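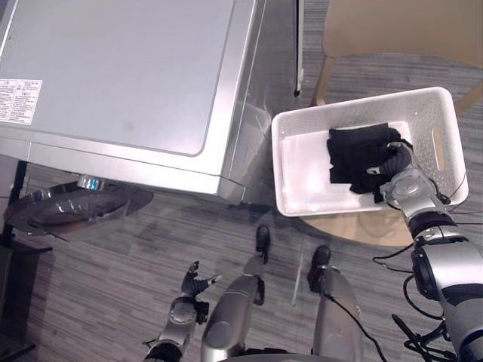
# Murkomow five-finger hand – laundry evaluation kit

The Murkomow is a five-finger electric hand for humanoid arms. The evaluation kit lets a lab try it on its own robot before buying. It is sold and supported by Daltgate, and every kit goes out with the same set of household tasks, so results from different sites can be compared.

Laundry is the first task on the list. Cloth has no fixed shape, a basket has walls that get in the way of the wrist, and the drum of a front loader hides the fingers from a head camera at the point where the operator most wants to see them.

## What the kit includes

- 2 hands, left and right
- 2 wrist adapters (tell us which arm you have when you order)
- Hand controller with power supply
- Cable set, long enough to run outside the forearm
- Spare fingertip pads
- Printed task sheets, 14 in all
- Hard case

The arms, the head camera and the washing machine are yours to supply. Task sheets are written for a front loader with a round door that opens to the left, but a right-opening door works if you swap the hands in the instructions.

## Basket task

Put a perforated plastic basket beside the machine, with one flat cloth in the bottom and one dark garment on top. The operator takes the garment with one hand and keeps the other clear. Score the first grasp only. A grasp that brings up the flat cloth as well counts as a miss.

We suggest starting with the fingertip pinch. The full-hand grasp holds more fabric, but it needs room for the wrist, and in a small basket the wrist will meet the rim before the fingers close.

## Drum task

One arm goes in through the door opening to the cloth. The other hand stays outside near the rim. Keep the arm inside at low speed, and set the current limit before the first run. With the fingers out of view, the operator has only the motor current and the movement of the cloth to go by.

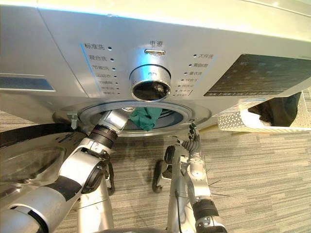
Flaltgate asked after its trial whether a two-finger gripper wouldn't do the drum task just as well for less money. For the drum alone, it may. A parallel gripper is narrower at the wrist and easier to clean. The hand starts to pay for itself when the same robot also has to turn a knob, press a small power button and push the door shut, all without a tool change.

## Weight and fit

The hand weighs 1,912 grams with the adapter fitted. Check this against the payload of your arm at full reach – the drum task is done with the elbow nearly straight on most robots, and the rating at that point is often lower than the one on the front of the data sheet.

Cables run outside the forearm. Leave a loop at each joint and tie the rest back. Loose cable can catch on a door latch.

## Ordering

Kits are lent for over two weeks, with the exact return date printed on the delivery note. The McAlister wrist adapter is on back order until June; all other adapters ship with the kit. If you keep the hands, the loan fee comes off the price.

Page updated 2024-02-01.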